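Filed under: Home & Table

The tray comes back to the table

My grandmother carried everything on a tray. Tea, toast, the mail, once a sleeping kitten. When she died I asked for hers before I asked for anything else, and it lived on top of my fridge for 14 years because I couldn't think what a person in a small flat would do with it. Then in January I took it down, wiped off the dust and started using it, and I haven't shut up about it since!

What won me over was the clearing up. I used to make six trips between table and sink, a mug in each hand, always forgetting the spoon. Now the tray goes down first and everything gets gathered onto it: bowls, cans for the recycling, whatever the kids have abandoned. One trip, two on a bad night. (We have a lot of bad nights.)

The shape matters more than the colour. You want a raised edge, high enough to stop a cup that starts to slide, and you want proper handles. Cut-out ones are my favourite, as your fingers go right through and there's nothing sticking out to catch on a door frame. Dark brown is forgiving with tea rings, and a rectangle fits more than a round tray ever will, whatever the cafés would have you believe.
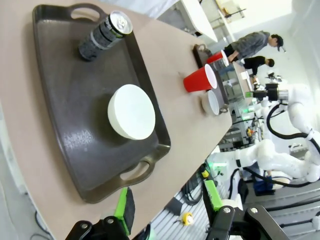 Modise wrote in after our last table story to say a tray is only as good as the way it's loaded, and that most of us put the heavy things at one end and then wonder why our wrists ache. Bowls in the middle, tall things lying down or tucked in beside them, mugs last. I've been trying it at home and my wrists are much happier.

Plastic cups are a different matter. They weigh almost nothing, so they go over at the first wobble, and I stack ours before they travel. Lidded containers are the easy passengers. Put the leftovers away at the table, snap the lid on and they can ride anywhere.

If you're hunting for a tray, try the op shops first. I paid nearly $6 for my second one at Flarnholm, the big secondhand barn out past the showgrounds, and passed up another at $70 in a design shop that had no handles at all. Give it a flex before you buy. Carry it a few steps with something on it, even if people stare.

Mine doesn't go back on the fridge any more. It leans against the wall beside the kettle, ready for breakfast.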